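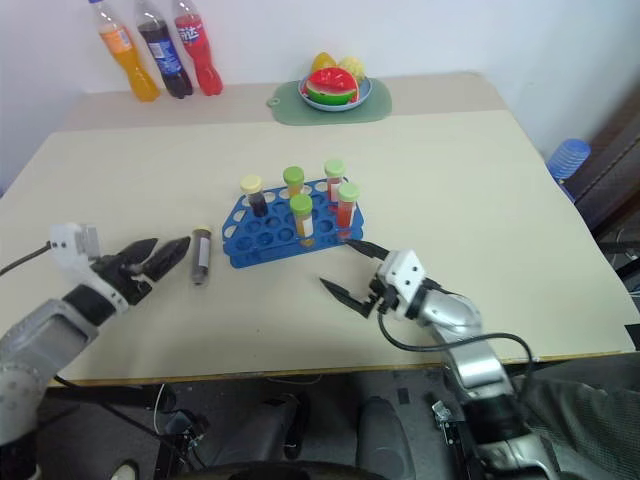
Progress report no. 3 to the Ernow equipment fund
Gripper and controller comparison for small-tube handling
Prepared by Sushil Kushwaha, project lead
December 7, 2023

1. Purpose of this period's work

The grant covers a comparison of two finger designs and two arm controllers for handling capped specimen tubes on an open bench. The previous report closed with both arms mounted and the head camera calibrated. Since then the work has moved from single-arm picks to two-arm trials, in which either arm may be assigned a tube and the rack is shared between them.

The questions set out in the proposal are unchanged. The first is whether a narrow, tapered finger can take a lying tube from the table without first standing it up. The second is whether the Vultau controller gives a measurable gain over the Solheim controller supplied with the arms, given that it would have to be bought separately.

2. Trials completed

A total of 258 trials were logged between the start of September and the close of this period. Of these, 93 used the Vultau controller and the remainder used the Solheim unit. The imbalance is due to the late delivery of the Vultau licence and will be corrected before the final report. A further 11 trials were stopped by the operator and are excluded from the figures in this section, although the logs have been kept.

Each trial begins with the rack turned to an arbitrary angle and at least one tube outside it. The operator names the tube and the arm. A trial counts as complete when the tube is seated in a hole, the fingers have opened and the wrist has withdrawn without touching a neighbouring tube. Partial insertion is recorded as a failure, even where the tube stays upright.

Fredy Condori wrote the trial sequencer and maintains the logs. Rocío Echeverri ran most of the sessions and scored them from the recordings. A second scoring pass, by Fidelina Espinoza, has been done on the Vultau trials only. Where the two scorers disagreed, the trial was marked as a failure.

3. Finger designs

The broad parallel finger fitted at the start of the project was reliable on upright tubes but poor on lying ones. Its lower edge reached the table before the pads had passed the widest part of the tube, and the arm either stalled or pushed the tube away. Changing the approach angle helped a little, at the cost of a longer cycle.

The tapered finger has replaced it on both arms. It reaches under the curve of the tube and closes near the cap, where the grip is most repeatable. The main weakness is rotation. With so little contact area the tube can swing in the jaws during the lift, and it then arrives over the rack at an angle the controller does not expect. Yeison Castaño is testing a thin silicone sleeve that adds friction without adding much width. The first batch split at the tip after a few sessions and a thicker grade is on order.

Jaw opening has also been reviewed. The default setting opens the fingers fully before every approach. This is safe on a clear table but wasteful near the rack, where an open finger can come close to a corner or to a tube already seated. A reduced opening is now available in the sequencer and will be the standard setting for picks next to the rack.

4. Controllers

Grasp success cannot yet be compared fairly because of the uneven trial numbers. Some differences in behaviour are clear enough to report. The Solheim controller plans the whole motion before moving and does not correct it afterwards. If a tube rolls after the camera has taken its position, the fingers close on nothing. The Vultau controller updates the target during the approach and recovers from small movements, but it hesitates when the wrist covers the tube in the head camera view. In the worst cases it backs off and starts again.

The choice of which arm takes which tube is still made by hand in both systems. The present rule is that each arm works its own side of the rack, and the layouts are prepared to test that rule under uneven loads. In one of them the left arm has a single small tube, standing on its own in front of its open jaws, while two tubes lie on their sides to the right of the rack and fall to the right arm. The right arm has to take the orange one or the yellow one first, and the order matters because the tubes lie near each other and the fingers need room on both sides. The Solheim controller has no means of ranking the two. The Vultau controller can rank them by clearance, although this function was switched off for the trials reported above so that both systems worked from the same instruction.
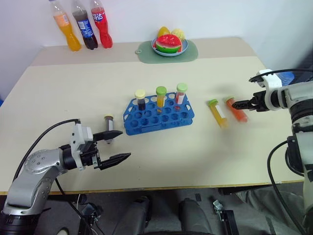 Cable routing continues to take up more time than planned. The lead to each gripper has to allow full wrist rotation, and the slack this requires can end up on the work surface, as with the black cable running across the table to the left gripper. Cable contact is now logged as a separate event. A spring-loaded guide from Tastside has been fitted to a spare wrist for bench testing, and it will be moved to the left arm if it passes 3000 rotation cycles without wear to the outer jacket.

5. Camera

The head camera remains the only source of tube position. Cap colour is used to separate tubes from the rack, and works well for the green and yellow caps. Grey and brownish caps are found less consistently against the pale table. Liquid colour was tried as a second cue and dropped, as dark contents were confused with shadow under the fingers.

The bottles and the plate of toy fruit on the back strip of the table are kept in place as background objects. The detector must ignore them. False detections on the bottles were frequent in the first sessions and have been reduced by limiting the search to the front section of the table. This is a workaround and would not suit a bench where tubes might be placed anywhere.

A wrist camera would deal with the occlusion described in section 4. It was not in the original budget. A quotation has been requested and will be sent to the fund separately, with no request for a decision at this stage.

6. Spending and schedule

Spending is within the agreed limit for the period. The silicone sleeves and the cable guide were charged to consumables. No change to staffing is proposed.

The remaining Vultau trials come first, followed by a repeat of the lying-tube layouts with the sleeved fingers on both arms. Second scoring of the Solheim trials will run alongside. The order of work depends on delivery of the thicker sleeves. If they are late, the repeat layouts will be run with bare fingers and the sleeve results reported as an annex.

Logs, scoring sheets and the current sequencer settings are available to the fund on request from Fredy Condori.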